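Subject: Re: [handheld-demos] Length of episodes, and do you cut the start?
From: Jabłońska
To: handheld-demos list

On the list in April, someone at Clullmont wrote:

> We have now 1,349 episodes with the handheld grippers and the policy
> still hesitates before the grasp. Do others trim the beginning of each
> episode? And do you let the operator walk around, or must they stand in
> one place? Our lab is small, so until now everybody stands.

Hello all,

I can answer for our group in Fuvenport. We do trim, but only the part before both grippers are in view of the head camera. When we trimmed more than this, the policy learned to begin very near to the object and it behaved badly from any other start. In our first set of 3,000 episodes we had to throw away 86, mostly for lost tracking and not for hesitation.

About the standing: we stopped asking for it. The operator may come to the table from any side, with the object already in one gripper if the task is a placing task. For the ball and plate task we have this kind of start:
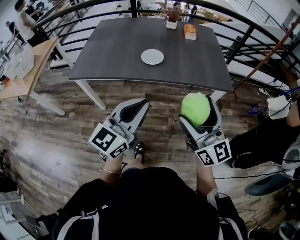 Ball in the right gripper, plate on the table, both marker cubes toward the head camera.

The ball is a good object for beginners. It is soft and forgives a bad closing, and the bright colour makes it easy to check the episodes afterwards. The plate is harder than it looks, as a ball released too high will roll off. We tell new operators to go low, open slowly, and wait for a moment before they pull the hand back.

For the hesitation I would look first at your operators. Ours were pausing before each grasp to check the fingers, and the policy copied the pause very faithfully. We asked them to do 2 practice rounds without recording, and after that the pauses were much shorter - no change in the training code was needed.

One question from my side. We use the Lokska scripts to align the left and right streams, and after a long session there is a small drift between them. Does Clullmont see the same, or do you restart the recorder between the episodes? I would be glad to compare log files, if you are allowed to share them.

Kind regards from Fuvenport,
Jabłońska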